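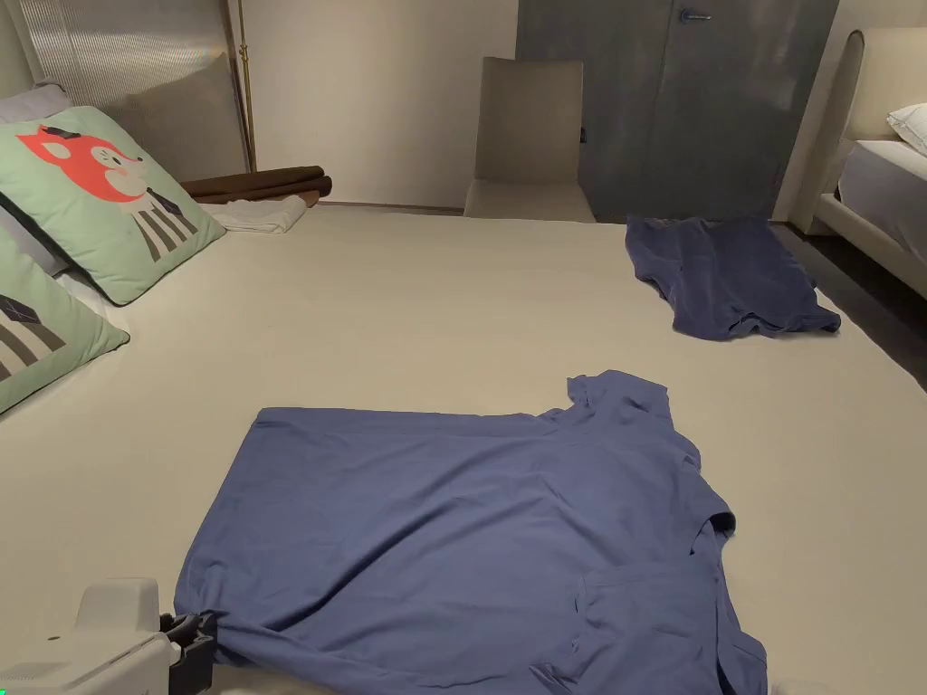

My sister says folding a T-shirt on a bed is cheating, because a mattress gives and a table doesn't, and you end up with a fold that looks fine until you pick it up. She has a point. She also has a dining table with nothing on it, and I do not, so the bed it is.

I've been folding on the bed for as long as I've done my own laundry. The trick (if you can call it a trick) is to pull the sheet tight first. If the sheet is rumpled, every shirt you lay down picks up the rumples and you spend the whole time smoothing two things at once. I use a plain off-white one on laundry days, and blue shirts show up on it beautifully -- you can see right away if a side is crooked.

And oh, there are so many blue shirts. I don't know how that happened. I went through a phase of buying the same short-sleeved one from Petchrat every time they had a sale, and then I decided I was a navy person, and now the whole drawer looks like a paint strip. The periwinkle is still my favorite. It's the one I reach for on a Saturday when I have nowhere to be.

So, the method. I lay the shirt as flat as it's going to go and start with the collar, which always wants to bunch up and stand a little. Then the sleeves. One of them will fold itself under or over while you're busy with the other, every single time, and you have to go back for it. After that I bring one side in toward the middle, then the other, then fold from the hem up in thirds. I used to fold in half and half again, but the stacks came out too tall for the drawer and I'd have to squash them to get it closed.

The drawer is its own story! It belongs to a Gestance dresser I bought used, and it's shallow, much shallower than it looks from the front. I tried the thing where you stand the shirts up on end like files. It worked great for 2 weeks. Then I took out a few in a row, the rest slumped over, and I was back to digging. What fixed it was a set of dividers from Sukska, the springy kind that push out against the sides of the drawer. I got a pack of 3 and only needed two, so the last one is holding up pan lids in the kitchen.

I've also gotten pickier about what waits its turn where. Whatever I'm not folding goes to the far side of the bed, and I work on the near side where I'm not leaning. Things do slide toward the edge over there. I've fished more than one shirt off the floor between the bed and the wall, along with a sock I'd given up on last May.

The pillows get shoved up against the wall out of the way. I will not be hiding my fox cushion, though. It's mint green, and the fox has its eyes closed and a little black hat on, and it has the most peaceful expression of anyone who has ever been near my laundry. I found it at the home store on Brolulberg, where I'd gone for a lampshade. I came home with no lampshade.

Does the bed fold hold up when you lift it? Mostly. I slide a flat hand all the way under, palm up, and carry the shirt to the drawer like a plate. My sister thinks this is ridiculous and wants me to get a folding board. I looked at them, and they're fine, but then I'd need somewhere to keep a folding board, and we've already talked about the dresser.

Next up is the sweater shelf, which I've been avoiding. If anyone has a way of folding a hooded sweatshirt so the hood doesn't make a lump in the middle of the stack, please leave it in the comments. I've tried tucking it inside and I've tried rolling it down, and the lump wins.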